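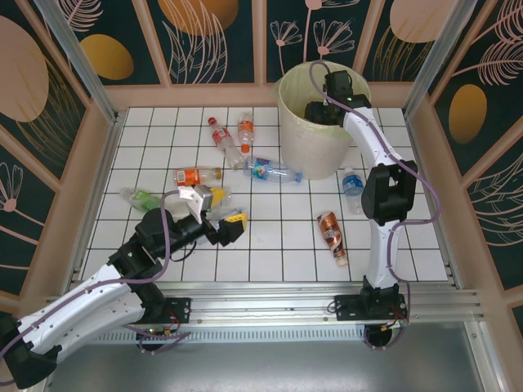
Cream plastic bucket on the white tile floor.

6/15/18

Grout sealer trials, second batch. Mixed Letar at 700 ml water to the bag, then a stiffer one at 600. The 600 mix dragged under the float and left pinholes along the joints. Going with 700 for the rest of June.

Bright sealer went on the cured panels after lunch, two thin coats, wiped at ten minutes. Left the Paser on panel 4 untouched so we have something to compare with. Panel 1017 has a hairline crack at one corner. It was there before sealing, see last week's page.

Coffee and mustard stains go on tomorrow. Leave them 80 minutes, then plain water and a white cloth, no cleaner.

Mesach order is short one box of spacers. Called, they will send it. Whoever has the small margin float, please put it back on the hook.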